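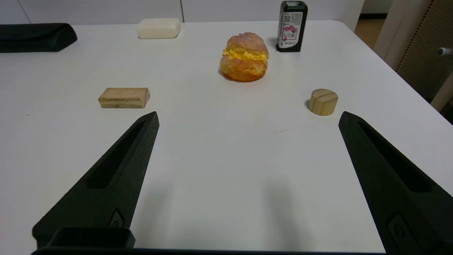 Progress on the Treloar ward foot patrol scheme has been slower than the November report suggested it would be. The grant was meant to put two community support officers on the street in Treloar every weekday evening, and on paper it does. What the duty sheets show is that officers are moved to cover the Jimel Road front counter so often that residents could be forgiven for thinking the patrol does not exist. Our monthly drop-in has been the better part of the scheme so far. A toy cream puff with bright yellow filling on a white table will not make anyone trust their local station, and neither will a leaflet, but people do come in, sit down and tell us where they feel unsafe after dark. I would put more weight on those conversations than on the figures that follow.

Patrol hours. The target was 500 for the period. The Patrol Division reports that it was met. I have asked twice how an hour is counted, and it now seems that travel from the station and time spent writing up are both included. Until the two are split out I cannot tell you how long officers spent on foot, and I would ask you to treat the 500 with caution.

Survey. We delivered 1,000 cards and had 40 back. Most came from the streets nearest the station, where people were already fairly content. The card also asked whether residents felt "reassured", a word that invites a polite yes. I do not think the result should be quoted in your annual review.

Incident logging. Officers have moved from paper to the Ulora system. Entries are quicker to find, but five of the beat areas were set up under their old names and have not been corrected. The supplier, Unduvitz, says the fix is in hand. It said so last time.
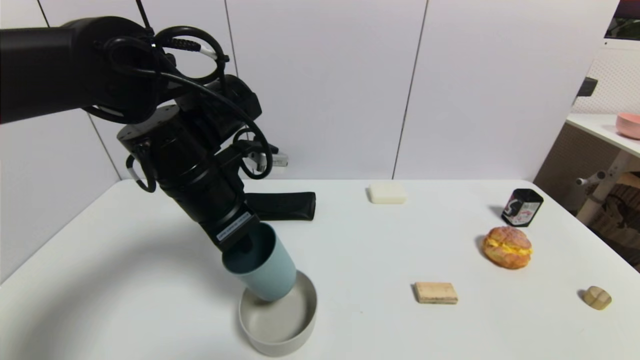 Barry Bainbridge takes a kinder view than I do, and asked for it to be recorded. He told the Tuesday meeting that front counter cover was always going to eat into the first few months, that shopkeepers on the parade now know their officers by name, and that cutting the hours target would be the wrong lesson to draw. I accept the point about the shopkeepers — several have said the same to me — though I would like to see it last through a change of shift pattern.

Spending is within budget, mainly down to one post standing empty for part of the period. I would not call that a saving. We ask that the underspend be carried forward and tied to evening patrols only, with the duty sheets sent to you each month alongside the hours claimed.

Alfie Tapley will send the revised beat map once the area names are put right.

Contact: Treloar Patrol Scheme office | © Treloar Community Safety Partnership | Back to top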